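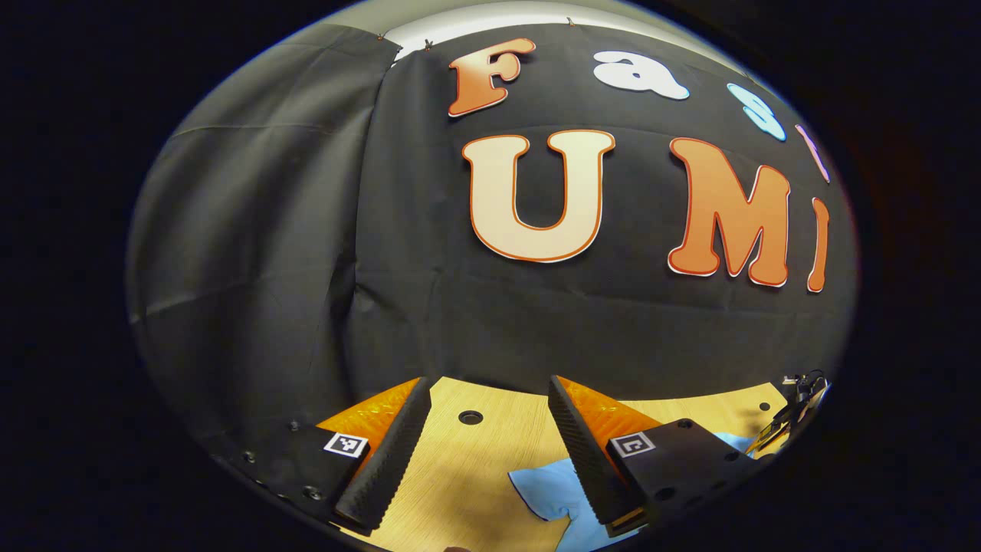 Dye bath notes – walnut hulls, second run

November, late afternoon
by Marianna Domański

Home | Notebook | Recipes | Swatch index | Contact

Second go at the walnut hulls, and I am so pleased with this one! The first run gave us a flat khaki that looked fine in the pot and sad on the line. I blamed the wool. Maja blamed the hulls (she thought they had sat too long in the bucket), and Remigiusz said the water in the back sink is hard enough to build with. He was the closest of the three of us.

So the changes this time were rainwater from the barrel instead of the tap, hulls still mostly green when they went in, and a much slower heat. Everything else stayed as it was: same scoured wool, same enamel pot, no mordant on the first skeins.

Hulls went into the bucket to soak for 3 days with the lid on. The smell is something between wet leaves and iodine and I have come to like it. By the second morning the water was already the color of strong coffee. I broke the hulls up with the end of a broom handle, gloves on, and still managed to stain one wrist where the glove rolled down. That will be with me until it grows out, same as last year.

Simmered the hulls on the small burner for most of a morning and strained twice, once through the colander and once through an old pillowcase. Do not skip the pillowcase. Last time I did and I was picking black crumbs out of the fleece for a week. Let the liquor cool to hand-warm before the wool went in, then brought it up slowly and held it just under a simmer. I kept wanting to turn it up and I kept walking away from the stove so I wouldn't.

Skeins in this run:

1. Dilton, the gray-white longwool, no mordant. Deep warm brown, a bit lighter at the tips of the locks. Lovely shine still in it. I had worried the heat would dull it.

2. Trina, the softer crossbred, no mordant. Darker than the Dilton, nearly chocolate. Slight felting at one tie, my fault, I tied it too tight and then poked at it.

3. Trina again, with alum. I could barely tell it from number 2 when both were on the line, so I won't spend alum on walnut again unless somebody wants to compare lightfastness.

4. Dilton with an iron dip at the end. Wow. Almost black, with a green cast in daylight and none at all under the lamp. Feels rougher. Remigiusz thinks I left it in the iron too long and I think he is right, it got 17 minutes when I had meant to give it ten and then the phone rang.

5. Urbańczyk yarn, the commercial two-ply Zdzisław brought in. Took the color unevenly, pale patches all through. Probably some spinning oil left in it. It needs a proper hot scour before we judge it, so please don't write it off on the strength of this skein. The patches are rather pretty and Maja has already asked for it for a hat.

Exhaust baths: I kept going with the same liquor because it seemed wrong to pour it out. The second bath gave a clear tan, the third a kind of biscuit color that I like as much as any of them. After that there was only a beige that could have been dirty water. Four small skeins from the exhausts are in the paper bag on the top shelf, tagged.

About the tags – the pencil ones survived, the ballpoint ones did not. We have the notched sticks as backup but I had forgotten which notch meant iron. It's two notches. I've written it inside the cupboard door as well.

Washing out took forever. Walnut sheds a lot of loose color in the first rinses, and then suddenly the water runs clear and stays clear. The iron skein needed two more rinses than the others plus a splash of vinegar in one of them. I hung everything in the shade on the north side, weighted with nothing, as the Dilton gets stringy if you pull on it.

Question for Reto Trummer, who knows much more chemistry than I do: does the green cast in the iron skein come from the hulls being picked green, or would brown hulls do the same thing? I'd love to run the two side by side. There is still most of a sack of the older hulls in the shed, gone quite black now, and I'm curious about those in their own right.

Things to get: another pillowcase, litmus strips (the open pack got damp), cotton string for the ties. The big strainer is still at Remus, so whoever goes over next, bring it home please.

Next up is onion skins. Maja has been saving them since summer and the box is finally full. I want to try the yellow and the red ones separately, and then overdye one of the pale exhaust skeins with the yellow to see if we can reach that old gold from the blanket in swatch 77. I tried for it all last winter and never got nearer than mustard!

Walnut liquor, one jar, is in the cold room with a lid on. Leave it there, I want to see what it does by spring.

Contact the notebook keepers | © Dye shed notebook, text and recipes by their authors | Back to top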